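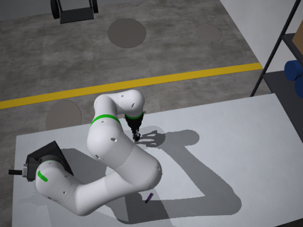

Fig. 1. White jointed arm over a white table (computer rendering).

Week 9: Reading other people's surveys

These notes go with the session on published surveys. Bring the Stakent high street report with you, printed if possible. The summary at the front won't do.

1. Who was asked

The Stakent report says that shoppers "overwhelmingly" want free parking. Turn to the appendix and you find that 700 people filled in the form, and that the forms were handed out in the two car parks. People who came by bus or on foot had to ask for one at the library desk. I would be surprised if many did. A town may well want free parking, but a form handed to drivers is a poor way of finding out.

Size won't rescue it. The Goodall estate survey went to 2433 addresses and is often quoted as the better study for that reason alone. Look for how many came back. The report gives the figure once, in a footnote: nearly 600. So about three in four households said nothing, and we are told nothing about them either.

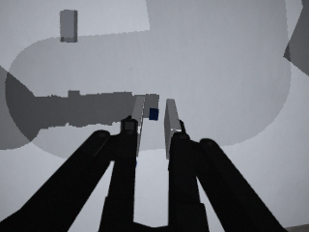

2. What they were asked

Wording does a lot of quiet work. Compare these two, both put to residents of Drerkilow in the same year:

Do you support improvements to the market square?
Would you support closing the market square to cars for the building work?

The first got a large yes and went on the leaflet. The second got a split answer and is on page 31. I don't say anyone meant to mislead. I do say that a question nearly everyone would agree with tells you very little, and you should ask why it was worth printing.

Watch also for the missing answer. If "don't know" isn't on the form, people who don't know will tick something.

3. What was done with the answers

Mesivora, who make the bottled iced tea, claim that their customers "feel more awake by lunchtime". More awake than when? Most of us feel more awake by lunchtime. There was no second group who drank tap water, so the claim can't be tested and I would give it no weight at all.

Percentages with no totals next to them should slow you down. So should a chart whose upright scale starts anywhere but nought.
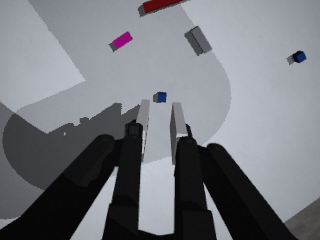
4. Being fair about it

Some of you will leave this module thinking every survey is rubbish. That is lazy too. The Goodall team printed their full form, their dates and their low return, which is how we can argue with them. A report that hides all this may be right, but you have no means of telling.

For the seminar

Write one side on the Stakent report. Say which finding you trust most and what would change your mind. Please don't write "the sample was too small" unless you can say too small for what. I get that sentence every year.

Reading: the Drerkilow leaflet and the full Drerkilow report, in that order. Both are in the course folder.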